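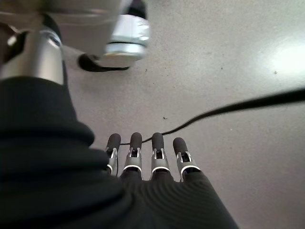 Household Handling Group, Grandmont Test Rooms

Minutes of the fault review meeting
December 18, 2019

Chair: Sharon Urio
In attendance: handling, controls, cabling and safety leads
Apologies: Otora (supplier of the arm controllers)
Papers: fault report 328; draft cable routing note

1. Minutes of the previous meeting
Agreed as a true record. One correction: under item 4, "left wrist" should read "left elbow".

2. Fault report 328
2.1 The controls lead took the meeting through the report. During a cushion lift the left arm lost its position signal for 900 milliseconds. The right arm went on to the next point in its path. The left arm held, then stopped with an encoder error. The cushion was pulled to the right and dropped. No one was inside the marked area and there was no injury.
2.2 The stop on the left arm should have stopped the right arm as well. It did not. The operator pressed the stop button and both arms came to rest with brakes on.
2.3 The log shows six earlier signal losses on the same arm, all shorter and none reported by the software as a fault, making 7 in total. The chair asked why the earlier ones had not been raised. Controls replied that losses under 200 milliseconds are written to the log only, and that the log is not read unless a fault is shown.
2.4 The safety lead stated that the failure of the linked stop is the more serious of the two matters and should be recorded under its own number. Agreed.

3. Cause of the signal loss
3.1 Cabling reported that the signal returned when the connector at the left elbow was held by hand and went again when the cable was moved. The connector latch was found to be worn. The cable had no clamp between the elbow and the next fixing point, so its weight was carried by the connector.
3.2 The meeting looked at how the cables run at present. They hang in loops beside the right arm, and on the left arm a bundle comes out of the midsection. Handling said the loops were left long on purpose so that the arms could reach the full height of the wardrobe. Cabling accepted that some slack is needed but not this much.
3.3 The draft routing note gives one length for every cable. Handling objected to this. The note will go back for a second draft with separate lengths for elbow and wrist.
3.4 It was asked whether the black tape on one of the left arm housings was part of the approved build. It is not on the build sheet. Cabling to find out what it covers and either record it or take it off.

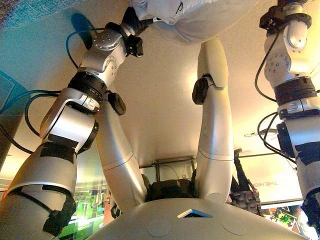

4. Linked stop
4.1 The linked stop is handled by the Undia supervisor program. Controls repeated the fault on the bench with the arm power off. The supervisor treats a held arm as a healthy arm until the encoder error arrives, and by then the message to the other arm is behind the motion commands in the queue.
4.2 Two changes were put forward: (a) send the stop on its own line, outside the queue; (b) treat any hold that was not commanded as a stop. The safety lead asked for both. Controls would prefer (a) alone, as (b) will cause more stops during ordinary work.
4.3 Decision: both changes to be made. The number of extra stops from (b) to be reviewed in March.

5. Soft items with two arms
5.1 Handling noted that the cushion is held at both ends, so a difference between the arms goes straight into the fabric and the grip pads. With a stiff item the force limit would probably have tripped. With a cushion there was not enough force for it to do so.
5.2 The lift over the armchair may continue at reduced speed once the left connector has been changed. Lifts over the bed are suspended until item 4 is closed.
5.3 Grip pads to be checked for tears before each session and the result written in the book.
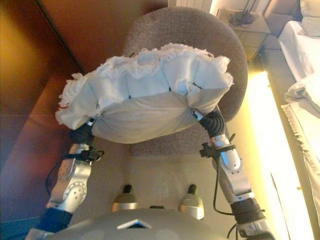 6. Loose cables at floor level
6.1 The safety lead raised the thin cable lying on the floor in the area where the gloved hand works. The four-fingered hand is used low down, with the fingertips pointing at the floor, and a cable could be picked up or trapped.
6.2 Handling asked whether the ribbed glove should come off for floor work. No decision. Lü to advise on whether the finger linkages may be run without it.
6.3 All floor cables to be moved or covered before the hand is powered.

7. Actions
Replace left elbow connector and fit a clamp: cabling
Second draft of routing note: cabling
Identify tape on left arm housing: cabling
Separate fault number for the linked stop: safety
Changes (a) and (b) to the supervisor: controls
Show short signal losses on the operator screen: controls
Write to Otora about latch wear: Sharon Urio
Question to Lü about the glove: handling

8. Any other business
The spare connector box is to be kept in the test room and not in the office.

Next meeting to be called by the chair when the supervisor changes are ready for test.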